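Kallgate Street Rental — Room by Room

Posted 2024-03-22

A page for the people who asked how the furnished rental on Kallgate Street was coming along. The work started in September and most of it is finished. The unit is 39 square meters on the ground floor, with one main room, a narrow kitchen, a bathroom and a storage closet. The budget for loose items, meaning everything that isn't built in, was 1000 dollars. The lines here cover what was picked, what was kept and what still has to be done.

Main room
The main room faces the yard and gets light until the middle of the afternoon. The walls were painted in two coats of off-white from the hardware store in Istden. The floor was sanded but left its own color. The old radiator stays until next year.

Table and chairs
The table came with the unit. One leg was short and now has a felt pad under it. The chairs are secondhand from Brinton, 55 dollars for the set, and the seats were recovered at home.

Kitchen
The cabinets are original. The doors were taken off, washed, and put back with new hinges. The counter has a burn mark next to the stove that would not come out, so the cutting board lives there. The drawer under the sink still sticks in wet weather.

Fabrics and small pieces
White fabric with a slight sheen, next to plain tan-brown, and a light blue tube that is a deeper turquoise on the inside. White, brown and blue are the colors for the whole unit, and most of the small things were chosen to go with them.

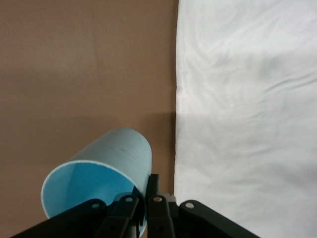

Rutherford wrote in to say that white fabric in a rental is asking for trouble, and that after two summers of tenants every light-colored cloth in the Brinton apartment had been swapped for gray. The suggestion was to keep one white set for showing the place and put darker ones out for daily use. Shiny cloth also slides off a table, according to the same note, and a heavier hem helps.

The point about daily use was taken — a gray set has been ordered. The white stays on the list for now.

Bedroom corner
The bed stands behind a bookcase that works as a divider. The bookcase is screwed to the wall at the top. The reading lamp clips to the second shelf and has a long cord, which is taped along the back.

Bathroom
New shower curtain, new hooks, same mirror. The tiles were regrouted over one weekend. The grout dried a shade darker than the card showed, and it was left that way. The fan is on a timer and runs for 17 minutes after the light goes off.

Storage closet
Shelves on both sides, with the vacuum and the ironing board at the back. Spare bedding goes on the top shelf in zip bags. The lower shelves are for tenants.

Entry
A coat rail, a shoe shelf and a mat. The mat is cut from the end of a roll and is a little too wide for the door, so it needs trimming.

Still to do
Curtain rod in the main room, the sticking drawer, the mat, and a second key for the mailbox. The window over the sink needs a new latch — the one from Istden was the wrong size and went back. More pictures will go up when the curtains are in.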